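19/12/2018, Tag der offenen Tür bei Brasum

Die Einladung versprach »Einblicke in 3217 Quadratmeter Arbeitswelt«. Eingeblickt haben wir am Ende vor allem in einen Pappkarton, aber der Reihe nach.

Vom Bahnhof sind es 11 Minuten zu Fuß, bergauf und im Dezember gefühlt das Doppelte. Am Empfang bekam ich Besucherausweis Nummer 173 und ein Stück Stollen, das den Rundgang in meiner Manteltasche mitgemacht hat. Silvana Vieira führte unsere Gruppe erst durch das Archiv (grau, verschlossen) und dann durch die Teeküche (ebenfalls grau, leider offen). Danach ging es in den großen Raum mit den orangen Stühlen, wo seit dem Nachmittag das Thema Ein- und Auspacken auf dem Programm stand.

Auf dem hellen Holztisch sah es aus wie bei mir nach dem Großeinkauf: Karton auf, Tüte zerknüllt, Handtuch dazwischen. Dazu ein weißer Pappteller, denn ohne Pappteller ist es keine Firmenveranstaltung. 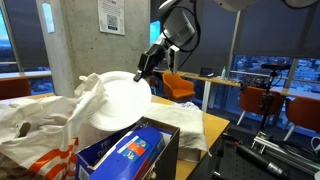
*Pappteller in Schräglage, draußen gehen die Lichter an.*

Die Aussicht ist übrigens das Beste am Haus. Vor den großen Fenstern stand die Stadt in der Dämmerung, die Rollos hingen teilweise davor, und die halbe Gruppe schaute lieber hinaus als auf den Tisch. Ein Herr von Sundberg fragte nach den Mietpreisen. Frau Vieira lächelte und sprach über Handtücher.

Zu denen hatte sie eine Meinung: zweimal falten, obenauf legen, in Ruhe lassen. Rund 50 Besucher nickten. Beim karierten Tuch war man offenbar großzügiger.
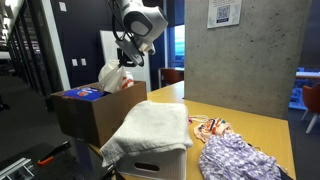 *Das Handtuch hat seinen Platz auf der weißen Box, die Tüte steckt im Karton.*

Der QR-Code an der Betonsäule fand mehr Zuspruch als erwartet, mein Handy hatte da schon keinen Akku mehr. Wer weiß, was mir entgangen ist.

Gegen Ende gab es Glühwein aus Bechern mit dem Aufdruck von Kitbridge, obwohl wir bei Brasum waren. Die Stühle sind bequemer, als ihre Farbe vermuten lässt. Den Stollen habe ich im Zug gegessen.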